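Weladine Leather Baseball Glove Conditioner, 200 g tin

If you've ever pulled a favorite glove out of the hall closet in spring and found it stiff as a board, you'll understand why we keep this one on the shelf all year. Weladine is a soft, pale paste made for ball gloves and catcher's mitts, and it's been our steady seller since the Urow oil was dropped. It goes on easily, doesn't smell like much (a little beeswax, maybe), and won't make the pocket heavy the way a good soaking in oil can.

A tin will do up to 18 gloves, so one is plenty for a family and most youth teams get through a season on two. Jarosław Wilczyńska, who relaces gloves for us in the back of the store, uses it on every mitt that crosses his bench, and he's fussy - he sent back two other brands before settling on this. 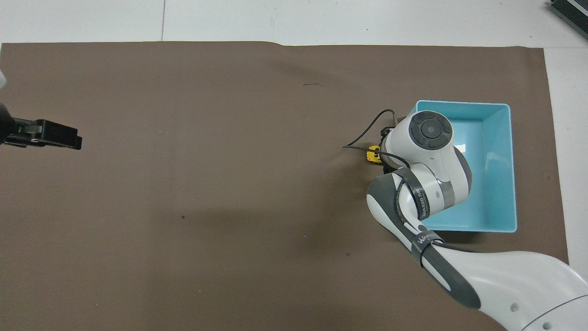 Work a small dab into the palm first, then the fingers and the heel, and go lightly on the laces. Leave it overnight and buff with an old T-shirt in the morning. Conditioner does get on things, so lay down a big sheet of brown paper like the one in the photo before you start, and if you have a plastic bin about the shape of that blue one, it's a fine place to keep your rags and the tin together between gloves.

Suitable for all smooth leather, including the Czerwiński and Tenano models we carry. Please don't use it on suede or on synthetic gloves, where it just sits on the surface and gets tacky.

Size: 200 g
Also available: 300 g team tin
Item number: 601
Color: neutral - may darken tan leather slightly
Applicator sponge included in the lid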